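FOR IMMEDIATE RELEASE
February 27, 2018

Zalbridge Soup Swap Comes Back in April, and This Time We Have a Real Kitchen

ZALBRIDGE – I've been running the Zalbridge Soup Swap long enough to know that a press release is supposed to sound serious, so I'll get the serious part out of the way. The swap returns on the first Saturday in April, from noon to 4, at the Drosden Street Hall. Admission is free if you bring a pot of soup. If you don't, it's 2 dollars at the door, and that gets you a bowl and as many refills as you can manage.

Okay, now the fun stuff!

Last year we raised $3,843 for the Prurkley food pantry, which is more than I ever thought people would pay to eat lentils standing up. The pantry put it toward a walk-in cooler (they'd been borrowing shelf space from the bakery next door, and the bakery was being very nice about it). This year the money goes to the summer lunch program, which feeds kids in Prurkley and Zalbridge once school lets out.

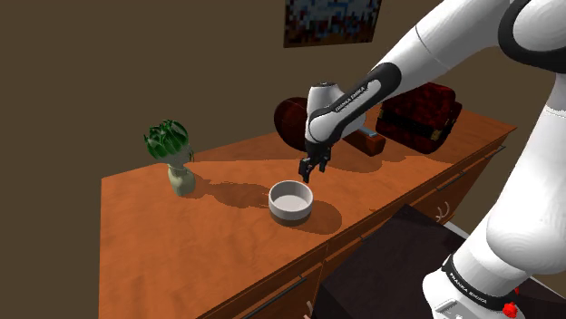

Will there be anything without meat or dairy this time, because last year I got there at one and it was all chowder? That came in from a reader of our newsletter, and yes, there will. We have 14 cooks signed up so far and almost 12 gallons of soup promised, and a whole table is set aside for vegan pots. It'll be the one closest to the stage. Every pot gets a card with the full ingredient list, and cooks, please, write down the stock you used. "Broth" doesn't help anybody with an allergy.

The big news for me is the kitchen. Hoekstra Appliance, over on the Prurkley road, is lending us burners and warming trays for the day, so you won't have to haul your slow cooker in and fight over the one good outlet by the coat rack. I have fought over that outlet myself and I am not proud of it.

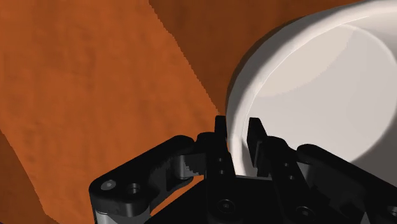

Bring your own spoon if you can. We'll have spares, but we always run low by mid-afternoon and then I'm at the sink instead of out talking to people. Jars for taking soup home are welcome too – wide mouth ones are easier for the ladlers.

Cooks can sign up at the Zalbridge library front desk until the Wednesday before the swap. You don't need to be fancy. My own entry is split pea, same as every year, and it has never won the ribbon.

Parking is behind the hall. Please leave the spots by the ramp open.

Media contact: Zalbridge Soup Swap, care of Drosden Street Hall, Zalbridge

###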